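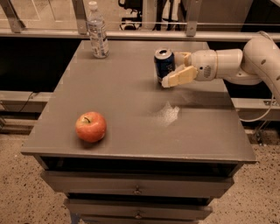

According to Randa Karaki the grip force was never too high, and anyone who wants to blame the force limit should look at the release first. She wrote that under the first version of the incident report, before the logs had been read, and she was right. I will come back to her comment on the fourth slide.

Speaker notes, January
By Saulius Rimkutė

Slide 1. Title. Say the name of the talk once and move on. The subject is a release fault in the Merkov bedside fetch task. The hand reported open when it was still closed, the arm retreated, and the object went with it. No injuries. One cracked wrist cover, one dented can, and a cabinet pulled 32 mm out of position.

Slide 2. The task. Objects on a bedside cabinet: apple, water bottle, drink can. The arm comes in from the side, closes on one object, lifts, moves, sets down, opens, retreats. The set-down is the part we are talking about. Mention that the can is the least forgiving of the three. The wall is thin, the surface is smooth, and a full can and an empty one look the same to the planner.

Slide 3. What happened. Run 691, Friday, late afternoon. Shadi Awad at the console. Give the sequence slowly:
Can set down at the back of the tabletop. Contact detected, normal.
Open command sent. The controller acknowledged it.
Hand status changed to OPEN. Finger motion at that moment: none.
Arm began retreat at full transit speed, with the can still gripped.
Lower finger caught the front lip of the cabinet. The cabinet moved. Shadi hit the stop.
Pause here. People usually ask about the stop. It worked as specified. The arm halted within its rated distance and the brakes held.

Slide 4. First explanation, wrong. We assumed excess grip force had jammed the finger linkage. Tala Shboul pulled the current traces and found nothing unusual during the hold. This is where Randa's comment goes. Read it out. We lost 3 days on the force limit and should have started with the status bit.

Slide 5. Cause. The OPEN status came from the commanded position, with no reference to the finger encoders. In the Skunico driver there are two fields with nearly the same name, one for target and one for measured. An update in our Siltard layer switched to the target field. With a healthy hand the two agree within 30 ms, so nothing showed up in testing. On run 691 the hand had dropped its enable signal through a loose connector at the wrist. It held its last position by friction in the drive, as designed, and ignored the command.
Two faults, then. The connector alone would have given a timeout and a polite halt. The software alone had been running without visible effect since the update.

Slide 6. Why the monitor missed it. The collision monitor watches the arm joints. At transit speed its threshold is raised to avoid nuisance trips, and the cabinet slid before the threshold was reached. A heavier cabinet would have tripped it sooner. Do not present this as good or bad - the monitor did what it was configured to do.

Slide 7. Changes.
Status now reads the measured field only. The target field is no longer exposed to the task code.
Retreat starts slow. Transit speed is allowed only once the fingers are clear of the object.
Loss of the enable signal is a fault in its own right and halts the arm.
Connector replaced with a locking type, cable given strain relief at the wrist.
Test added: hand disabled at set-down, arm must not retreat. Kastriot Trajkovski runs it after every driver change.

Slide 8. Still open. The Harb cell uses the same driver with a different hand. We have not confirmed which field it reads. Until that is done it stays at reduced speed. If someone from Harb is in the room, ask them to stay behind.
The apple is also open. It can roll after release, and a slow retreat gives it more time against the fingers. No failures so far, small sample.

Backup slide. Current traces, hold and release. Only if asked. The flat section after the open command is the hand doing nothing - point at it and let them read the axis.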